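Progress Report to the Funder
Project: Pania Building, interior finishes and door hardware
Prepared by: Nermina Jurić, Lorker
Date: 2022-04-08

1. Status

Work in the reporting period covered the finish schedule, the door hardware review and the floor samples. The finish schedule is complete for the ground floor and in second draft for the upper floor. The door hardware review is open pending one supplier response. Floor sampling is behind plan by 11 working days. The overall completion date is unchanged.

2. Finish schedule

The schedule now lists 497 line items, each with a room number, substrate, finish code and maintenance class. Items carried over from the previous consultant were checked against the current drawings. Where the drawing and the old schedule disagreed, the drawing was followed and the change was logged in Appendix B.

Wall tile in the corridors remains the largest single cost in the package. The dark red option was kept after the March review. Vasić confirmed that the current price holds for an order of 1,700 square feet or more, with delivery in two lots. Grout color has not been selected. The choice affects the cleaning specification and should be settled before the order is placed.

Open doorways without a door leaf are treated as wall finish items. The tile returns into the reveal at these locations, and the trim piece is priced separately.

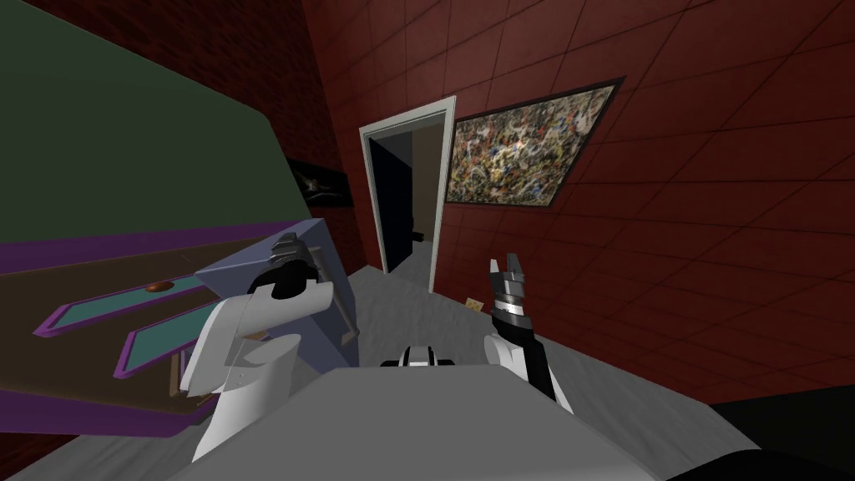 Figure 1. Doorway in dark red tiled wall, with gray floor.

Artwork positions near doorways are not part of this contract. The schedule records a clear zone on each side of the opening so that later hanging does not conflict with switches or signage.

3. Door hardware

Hardware sets were reduced from 20 to 11 by combining rooms with the same use and fire rating. The reduction lowers the number of spare parts the building has to stock. Two sets still need review by the fire consultant, who has the cut sheets.

Rornulix has been asked to restate its warranty terms for closers on exterior doors. The first reply covered interior use only. If terms are not received in writing, the alternate supplier in the bid tabulation will be used. The cost difference is within the contingency line.

Keying has been discussed with the building manager. A two-level master system was agreed. The key schedule will be issued after room numbers are frozen.
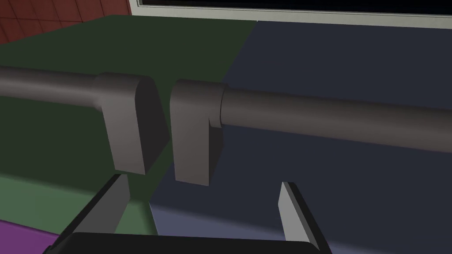

4. Floor finishes

Three floor types remain under consideration for the upper level. Slip resistance values have been received for two of them. The third was sent back to the laboratory because the test certificate referred to a different surface texture. A corrected certificate is expected in the next period and accounts for most of the delay noted in Section 1.

Textured surfaces hold more soil than smooth ones and need a different machine pad. The cleaning contractor has been asked to price both cases. Color is a secondary matter, but the darker floors have been reviewed next to the accent colors so that the two packages can be approved together.
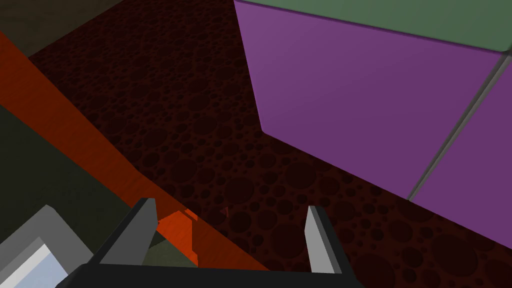 Figure 2. Reddish-brown dimpled floor with purple and green accent colors.

5. Budget

Spending is within the approved amount. No transfer between cost lines is requested. The invoice for the second draft of the finish schedule will be submitted with the next report.

6. Next period

Select grout color and release the tile order to Vasić.
Close the warranty question with Rornulix.
Obtain the corrected slip resistance certificate.
Issue the upper floor finish schedule for comment.

7. Decision requested

Approval is requested for the reduced list of hardware sets in Appendix C. Comments on the grout samples may be sent to Lorker with the same reply.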